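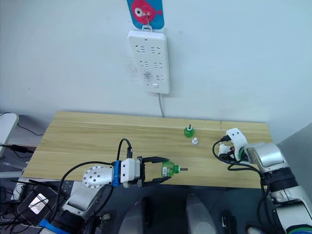
**Trevaskis Foundation opens £400-a-room scheme for shared workrooms in Brokerach and Darnstead**

Brokerach, 19/11/2025 – The Trevaskis Foundation has opened applications for its Shared Workrooms Scheme, which will help clubs, small charities and adult learning groups to improve the rooms they use. Each successful applicant will receive a grant of £400 per room and a free visit from a qualified electrician.

The scheme covers rooms in Brokerach, Darnstead and the villages between the two towns. It is open to any group that has held regular sessions in the same premises for at least a year, whether the group owns the building or rents it by the hour.

A survey carried out by the Foundation this summer received replies from 104 groups. Of these, 48 said that they did not have enough sockets for the equipment their members bring, and 31 said that they had no record of when their extension leads and plug-in items were last checked. Many also reported that tables were too short, too low or too unsteady for the work being done on them.

Noeline Cosgrove, Director of Grants at the Trevaskis Foundation, said:

"Large building grants are available to those who know where to look, and they have done a great deal for our two towns. What groups told us this summer was that they wanted help with smaller things. They asked for a solid table, a decent light and somewhere safe to plug in a sewing machine. We are pleased to be able to offer that, and we have kept the form to two pages."

**What the grant will pay for**

Groups may spend the money on worktables and benches, table repairs, seating, task lighting, wall storage and the replacement of damaged power leads. Where an existing tabletop is sound, the Foundation would prefer to see it sanded, sealed and kept. The cost of a local joiner's time may be included in the application. 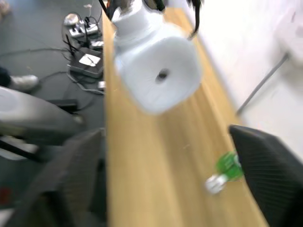 *A long wooden tabletop with a light, honey-coloured surface.*

Tables bought under the scheme must be suitable for seated and standing use by adults. Applicants in Darnstead may also order through Gemberg, the joinery workshop on the old station site, which has agreed to hold its present prices for grant holders until the end of the scheme.

**Electrical visits**

The visiting electrician will look at fixed sockets, power strips and any portable equipment that stays in the room between sessions. This includes kettles, fans, chargers and heaters

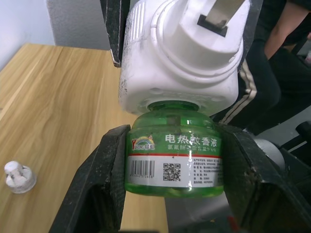

as well as small plug-in goods such as air fresheners and insect repellents, which are often left off the lists that groups keep. Each item that passes will be labelled and entered in a written record for the group. Items that fail will be listed separately, with advice on repair or replacement.

The visit does not take the place of any inspection that the owner of a building is required by law to arrange. Groups that rent should tell their landlord before a visit is booked – a standard letter is supplied with the form.

**How to apply**

Forms are available from the Foundation's office in Brokerach and from the public libraries in both towns. Completed forms must be received by the last working day of December. Groups will be told the result in writing, and visits will be arranged at times that do not disturb regular sessions.

**Notes to editors**

The Trevaskis Foundation makes grants to community groups in Brokerach, Darnstead and the surrounding villages. Noeline Cosgrove is available for interview on request through the Foundation's press desk.

A summary of the survey results can be supplied in print or large print.

ENDS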